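Ticket: Front-loader stops before final spin, door stays locked
Opened 03/01/2023
Property: Plunstead, shared laundry on the ground floor
Opened by: Mi-kyung Yeo
Assigned to: Hussam Khasawneh
Status: Closed

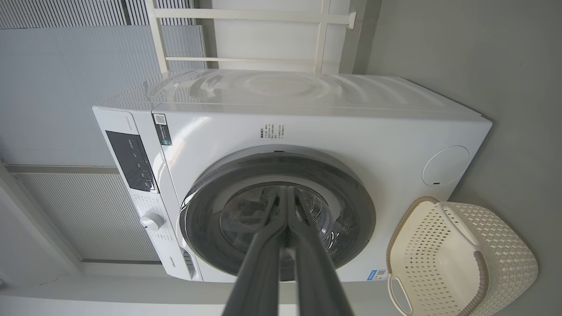

What should a tenant do if the cycle stops with the door locked and water still in the drum?
Turn the machine off at the knob, leave it for a few minutes, then run a drain-only program. If the water doesn't go down, leave the door alone and report it on the laundry page. Don't pull on the handle.

Mi-kyung Yeo
Three tenants have reported the same thing since last week. The machine fills and washes normally, goes through the rinses, and then sits there. The door won't release. One person got it going again by switching it off and on, and the drain program did work that time, slowly. Another waited most of an evening and called me. Clothes come out soaking. No burning smell, no leak on the floor that I could find. It doesn't happen on every load. The short program seems to be fine more often than the long cotton one.

Hussam Khasawneh
Thanks. Please ask the tenants whether the time remaining freezes or keeps counting. Also, was anything done to the plumbing in that room over the winter? I have a note that Gulik replaced the sink in February but it doesn't say what they did with the waste pipe.

Mi-kyung Yeo
Time freezes, according to two of them. The third didn't look. Yes, Gulik did the sink. I was not there for the work. The invoice says "sink, trap, and reconnect waste," nothing else.

Hussam Khasawneh
First visit. Put a notice on the door and took the machine out of service.

Ran the drain program with the drum partly full. Pump starts, water moves, but the flow at the standpipe is weak and it comes in pulses. Pump is noisy for the first few seconds and then quiets down.

Turned off the power, put towels down, and drained what was left through the small hose behind the lower flap. Opened the pump filter. Found a hair tie, two coins, a piece of hard plastic that I think came off a bra, and a thick wad of lint. Cleaned it all out and rinsed the filter. Impeller turns by hand with the usual stiff steps. No cracks.

Put it back together and ran a rinse and spin with nothing in it. It completed. Ran it again with a few wet bath towels. It stopped at the same point as before. So the filter needed cleaning, but there is something else.

Aiguo Tan
Did you check how far the drain hose is pushed into the standpipe? I had this at another building. The plumber pushed the hose down so far it was sitting against the bend.

Hussam Khasawneh
Not yet. I would have to pull the machine out and it is a tight spot next to the dryer. Going back with Folke.

Folke Engebretsen
Second visit, with Hussam. Moved the machine out. The drain hose was pushed 30 inches down the standpipe and taped around the top with gray duct tape, so there was no air gap at all. There was also a kink where the hose came off the back of the machine, because it had been pulled over to reach the new pipe. The kink was flat enough that the rubber had a white line across it.

Pulled the hose out. The end had a ring of soap sludge on it. Cut off the tape and cleaned the pipe opening. Set the hose so that only the hooked part goes in, and fixed it to the wall with a clip so it can't slide down again. Straightened the kink but I don't trust that piece of hose. It should be replaced.

Hussam Khasawneh
Test loads after moving the hose:
Rinse and spin, empty: completed.
Rinse and spin, wet towels: completed.
Full cotton program, mixed load from the lost and found box: completed, but there was a pause before the final spin that felt long to me.

I think the pause is the machine trying to balance the load. Towels and a heavy sweatshirt on one side will do that. I'd still like to see it with the new hose before I call this fixed.

Ordered the hose from Plolteck, part cost $51. They have it in stock.

Mi-kyung Yeo
Can it be used in the meantime? I have people asking me every day.

Hussam Khasawneh
Yes, but please keep the notice up and change the wording. Medium loads only, no rugs, no single heavy items. If it stops, they should write down which program they were using. Here is the text:

"This machine is working but waiting for a part. Please wash medium loads only. No rugs, no bath mats. Check pockets before loading. If the machine stops with the door locked, switch it off at the knob, wait a few minutes, and run drain. Write the program and the time on the sheet."

Yaqin Fu
Accounts here. Is the visit billed to Plunstead or to Gulik? If their reconnect caused the problem I would like to send it to them before the quarter closes. Our total on laundry repairs for this property is already $2,413.

Folke Engebretsen
The hose position and the tape were from the sink job. I'd put the hose and the second visit on Gulik. The filter is regular maintenance and is ours.

Yaqin Fu
Fine. Splitting it that way. Please attach your time sheets.

Hussam Khasawneh
Third visit. New hose fitted, both clamps tight. Checked for leaks during a full drain, dry paper towel under each joint, nothing. Leveled the machine while it was out. The back left foot was not touching the floor, which would not help with the spin either. Locked the foot with the nut.

Ran the full cotton program with wet towels. The cycle took 86 minutes from start to door release. No stop. The pause before the final spin was short this time.

Mi-kyung Yeo
The sheet has been up since the hose was changed and no one has written a stop on it. One tenant wrote that the dryer is slow, I will open a separate ticket for that. Notice taken down.

Hussam Khasawneh
Closing. Follow-up items:
Clean the pump filter every two months. Yu has the key to the laundry room and has agreed to do it along with the dryer lint.
Put the "check pockets" line on the permanent sign.
Gulik to be told in writing that the drain hose must not be taped into the standpipe. Yaqin will add it to the letter that goes with the bill.
Old hose thrown out.

Yaqin Fu
Letter sent. Will reopen if they dispute it.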